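**FOR RELEASE NOVEMBER 11, 2019**

# Where did your grandmother's word for "drizzle" come from? We wrote a book about it

Hi, everybody. I'm Maribel Villanueva, I run Terkley, a very small press with a very large pile of dictionaries, and I get to write our press releases because I'm the one who can't stop talking. So here goes: our new book is out this week! It's called *Words That Came With the Luggage*, by Chie Nishimura and Fredy Quintero, and it's a history of family words. I mean the ones you grew up thinking everybody used, until you said one in front of a college roommate and got a blank stare.

Chie has been collecting these for years. She started with the kitchen (the heel of the bread has more names than you would believe) and moved on to weather, then to insults, which is the longest chapter and the one I'd read first. Fredy does the digging. He takes a word somebody's aunt used in 1950 and chases it back through letters, church bulletins, ship menus, whatever he can get his hands on, until he either finds a root or has to admit he can't. There are 200 words in the book, and he admits it more often than you might expect. I like that about him.

What I love is how many of the pretty stories fall apart. You know the kind: a word is supposed to be somebody's initials, or a sailor's mistake, or the name of a cruel landlord. Fredy has a whole section on those, and he's kind about it, but he does go through them one by one. My own family swore that our word for a badly made bed was Portuguese. It's in the book. It isn't Portuguese. My mother has been told.
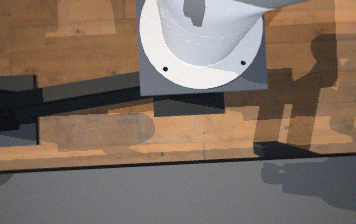 Then there are the words that went somewhere and came back different. Chie calls them round-trippers, and she's got a lovely chapter on how a borrowed word can drift from "uncle" to "any old man" to "a man you'd rather not sit next to" in the space of three generations. She's careful with her arrows, too. If she thinks a word went from Spanish into English she'll say so and show you why, and if it could have gone either way she prints both versions and lets you pick a side. Fredy and Chie don't agree on all of them. Where they couldn't settle it they each wrote a paragraph and signed it, and we left those in exactly as they came (okay, I fixed some commas).

I asked Chie for something I could quote, and she sent me this:

"People apologize when they give me a word. They say it's silly, or it's just something my dad said. I want those more than anything. A word that only five people ever used still had to start someplace."

And from Fredy, by text message, at an hour I won't mention: "Please tell them the index is good. I worked hard on the index."

The index is good.

I also need to thank Rocío Zapata and Mercedes Zapata, who read every Spanish entry and sent the first draft back so marked up that we had to redo two chapters. They caught a verb ending that had been wrong in every version since spring, and they talked Chie into adding the note on nicknames, which turned into my favorite pages in the whole thing.

We're printing 700 copies to begin with. If they go, we'll print more, and if you write in with a better origin than the one we gave, we'll put it in the next printing with your name on it. We'd like to see something on paper if you've got it, a letter or a recipe card or the back of a photo, but send the word in either way.

The launch is at Allovwood Books on Saturday afternoon, starting at 3. Chie and Fredy will both be there, and they'll be taking words from the floor, so bring one! You can say it out loud or write it down, and spelling doesn't matter at all, half of these never had one. Copies will be for sale at the counter and you can also order directly from us.

Reviewers, teachers, radio people: I have advance copies and I'm happy to mail you one. Both authors are available for interviews through the end of November. Fredy prefers the phone. Chie will talk to you anywhere.

**Contact:** Maribel Villanueva, Terkley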